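Home Kitchen Laundry Workshop Garden Letters Search

Looking After an Old Desktop Computer: Tips from the Back Bedroom Workshop

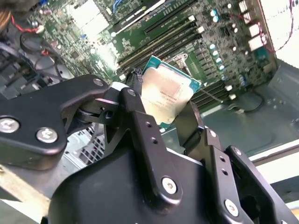

A processor chip and the green motherboard of a desktop computer with its case open.

October is when I get my old machines out. The garden has gone over, the evenings draw in, and there is a table in the back bedroom at Womthorpe that would otherwise fill up with ironing. I've kept the same family computer going for longer than I'd like to admit (my daughter did her spellings on it, and she now has a mortgage), and people do write in to ask how, so I've gathered the useful bits together on one page. Make yourself a cup of tea, and then leave it in the kitchen, please, well away from the table!

Before you open anything

Shut the computer down properly, switch it off at the wall and pull the plug out. Then hold the power button in for a few seconds, which lets any leftover charge drain away. Never open the power supply itself, the metal box where the mains lead goes in. It can hold a nasty charge long after it's unplugged, and there is nothing in there that you or I need to be poking at.

Work on a bare table if you can, and not on the bedroom carpet, where you'll build up static every time you shuffle your slippers. Touch a bit of bare metal on the case before you touch anything inside, and do it again whenever you've been up to answer the door. I also own a wrist strap, a blue curly thing, and I wear it on dry frosty days when my jumper crackles.

Screws

An old bun tin is the best screw tidy I've ever had. Each batch goes in its own cup as it comes out, starting at the top left and working along, and when you put things back you simply go the other way. Egg boxes do nearly as well but they tip over if you look at them. Jaxon MacPherson wrote in from Zasthorpe to say he draws the outline of the case on cardboard and pushes every screw through at the spot it came from, and I've tried that since and it's very good, particularly if you're likely to be called away for a fortnight.

Dusting

Start with the fluff you can lift out with your fingers, around the vents mostly. After that use a soft, clean, dry paintbrush, a one-inch one kept only for this job, and work from the top down. Tins of compressed air are handy if you hold them upright and give short puffs. Hold the fan blades still with a finger or a cocktail stick while you do it, so they don't whizz round. I wouldn't use the vacuum cleaner inside the case, though a neighbour of mine swears by it. Have it running nearby to catch what flies up, by all means.

If you've cats, do this twice a year. If you've cats and a coal fire, well, you know your own house.

The chip and the grey paste

You can leave the processor alone unless the machine is running very hot or you're changing the part. If you do have the cooler off, the old paste will need replacing. Wipe it away with a lint-free cloth and a little isopropyl alcohol, let it dry, and put on a fresh blob the size of a small pea. I used to spread it like butter and made a terrible mess.

Handle the chip by its edges. Look for the little triangle on one corner and match it to the mark on the socket. It should settle in under its own weight with the lever up. If it doesn't, lift it straight out and look again. Pushing is how pins get bent, and I have bent them, and I have sat there with a needle and a magnifying glass at eleven at night regretting it.

Odds and ends

Photograph the cables before you unplug any of them. I stick on scraps of masking tape as well, with a letter on each end.

Sticky keyboard? Turn it upside down over newspaper and give it a good pat, then go between the keys with a cotton bud barely damp with the same alcohol.

Keep the case a hand's width from the wall so the warm air can get out, and up off the floor if you can manage it. Mine stands on a little slatted shelf left over from the airing cupboard.

A slow computer is sometimes only a full one. I cleared 3646 photographs off ours last winter, a good many of them of the same hydrangea, and it perked up no end. Copy anything precious on to a separate drive first, and check that it opens before you delete the original.

Next month I'll be on to sewing machines, so do send in your oiling questions.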